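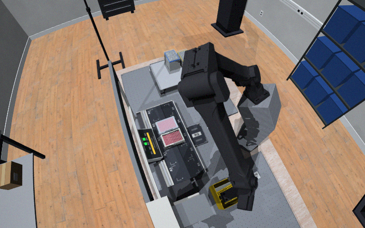
Support > Cletotier watches > Minja Automatic > Section 4

4. Fitting the strap and setting the watch

Reading time: 2 minutes

The Minja Automatic is supplied with the strap detached and the movement stopped. Fit the strap first, then wind and set the watch. Work on a flat surface in good light. If your bench top is perforated, like the grey one shown, lay a folded cloth over it before you start, as a spring bar can drop through a small hole. Clear the floor below as well. The seams between narrow floorboards are just as good at hiding small parts.

4.1 Fitting the strap

You will need the forked tool from the box. The strap is 18 mm wide at the lugs.

1. Place the watch face down on the cloth.
2. Slide a spring bar through the end of the buckle half of the strap.
3. Set the lower tip of the bar into the hole in one lug at the 12 o'clock side.
4. Compress the upper tip with the forked end of the tool and guide it inward until it clicks into the opposite lug.
5. Repeat with the longer half at the 6 o'clock side.
6. Pull firmly on each half. If a bar moves, remove it and refit it.

CAUTION: Spring bars are under tension. Keep your face away from the lugs and don't use a knife in place of the tool.

Note: Leather straps darken with use. The colour change isn't covered by the warranty.
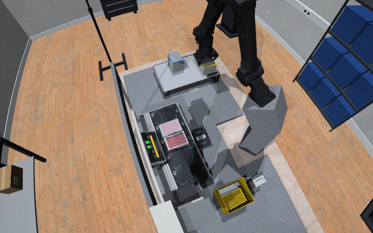
4.2 Winding

1. Unscrew the crown by turning it toward you until it springs free.
2. Without pulling it out, turn the crown away from you 18 times.
3. Check that the seconds hand is moving.

Wearing the watch will keep it wound. If it has been left off for 2 days or more, wind it again by hand.

4.3 Setting the date and time

1. Pull the crown to the first position and turn it until yesterday's date appears.
2. Pull the crown to the second position. The seconds hand stops.
3. Move the hands forward until the date changes. It's now past midnight.
4. Continue forward to the correct time, going past 12 once more if it's afternoon.
5. Push the crown in and screw it down until it's snug.

CAUTION: Don't use the first position between 9 pm and 3 am. The date wheel is engaged during these hours and can be damaged.

CAUTION: Never operate the crown in water. The 300 m rating applies only with the crown fully screwed down.

If the date changes at noon, the hands are 12 hours out. Repeat the steps in 4.3.

Manual revised Jan 7, 2020. For section 5, Care and servicing, see the next page.

© Cletotier | Contact service centre | Back to top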